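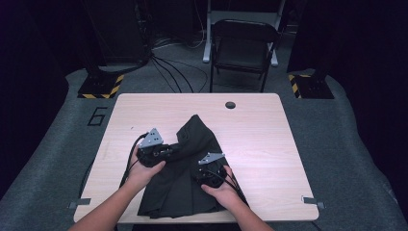 Chapter 6
Comparing Grippers on Soft Materials

A gripper that performs well on boxes and bottles may do badly on cloth. A rigid object has a shape that can be measured before it is touched, and that shape is still there when the fingers close. Cloth changes as soon as it is moved. A black garment lying crumpled on a pale table, with one hand-held gripper closed on its upper left part and another on the right side, offers the fingers folds, overlapping layers and a seam, and each of these behaves differently when it is pinched. The seam is thicker and stiffer than the fabric beside it. A fold may hold two layers or four, and a camera looking down from head height cannot always tell which. Dark, matte fabric makes this harder still, as there is little shading to show where one layer ends and the next begins.

This chapter is about how to compare two or more grippers fairly when the work is of this kind. It assumes that you have read Chapter 4 on finger geometry and that you can calculate a mean and a standard deviation.

6.1 Why use hand-held grippers?

There are several ways to try out a gripper. The most obvious is to bolt it to an arm and run the arm through a set task. The result then depends on the arm, the controller and the planning software as well as on the gripper. If a shirt is dropped, any of the four may be at fault, and separating them takes time.

A second way is to take the gripper off the arm and put it in a person's hand. The person supplies the movement and the judgement, and the gripper supplies the contact. If the same operator carries out the same task with two sets of fingers, much of the difference in the results can be put down to the fingers. Students sometimes object that a person will make up for a poor gripper without meaning to. This is true, and Section 6.4 deals with it.

Cables need some thought. A cable that pulls on the wrist changes the way the operator moves, and one that lies across the table can catch the cloth. Lead them back along the forearm and leave enough slack for the full reach of the task.

6.2 The Sistville trials

Most of the data in this chapter come from a set of trials carried out at Sistville and completed on 1 Oct 2022. Two finger designs were compared. The Rosum finger is narrow and hard, with a flat pad. The Domański finger is wider and has a soft ribbed pad that gives way under load. Both were fitted to the same housing and closed by the same motor, so that weight and closing speed did not vary.

The trials covered 29 garments. Each trial began with the garment dropped on the table from a fixed height and ended when it had been folded or when the time limit of 200 seconds was reached. In all, 3,369 grasps were recorded. A grasp was counted from the moment the fingers closed to the moment they opened again, and was placed in one of the following groups:

Clean: the intended layers were held until release.
Extra layer: the fingers also picked up fabric that was not wanted.
Slip: the fabric left the fingers before release.
Miss: the fingers closed on nothing.

Notice that an extra layer is recorded separately from a slip. Earlier work at Prelano put both under "failure", and the two finger designs then looked almost equal. They fail in different ways — the narrow finger tends to slip, while the wide one tends to gather too much — and a single figure hides this.

Table 6.1 gives the results for each design. Before turning to it, write down which of the two you would expect to do better on a thin lined jacket, and which on a knitted jumper. You will need your answer for Exercise 2.

6.3 Choosing the test garments

A set of garments should cover the range of thickness, stiffness and surface friction that the gripper will meet in use. Colour matters only if a camera is part of the system being tested.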